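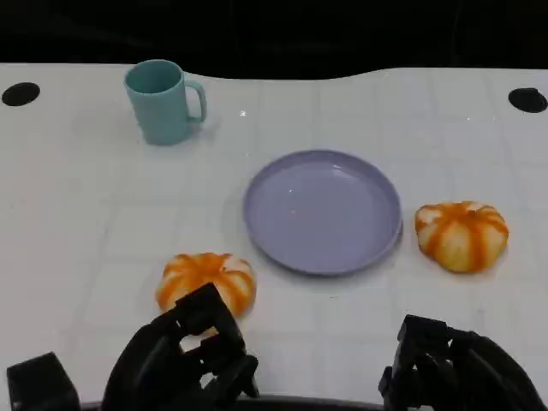 2018-07-04, Ranside bench, set B (pumpkins to plate)

Start pose same as last set, mug back left, plate in the middle, one pumpkin either side. Left hand takes the left pumpkin, right hand stays idle till the left is clear. Don't swap the order halfway, Bartosz did in January and the labels were a mess to untangle.

118 episodes saved, 14 tossed. Most of the tossed ones are my fault, closing the fingers too early on the ribs. Come in lower and slower, pause, then close. Thumb lag on the left still there after recalibrating, Jolanta thinks its the glove and not the hand. Swap gloves tommorow and see.

Glare spot near the mug, tried tilting the lamp, no real change. Leaving it in.

Storo upload stalled 2 times, restarted from the last good episode. Check for duplicates before anyone trains on this!!

Target is 320 for the set. Mug stays put in all of these, its only a distractor. Mug-moving goes in set C with the Grelten script.

To do: rename folder, ask Śliwiński re spare finger links, mark plate position with tape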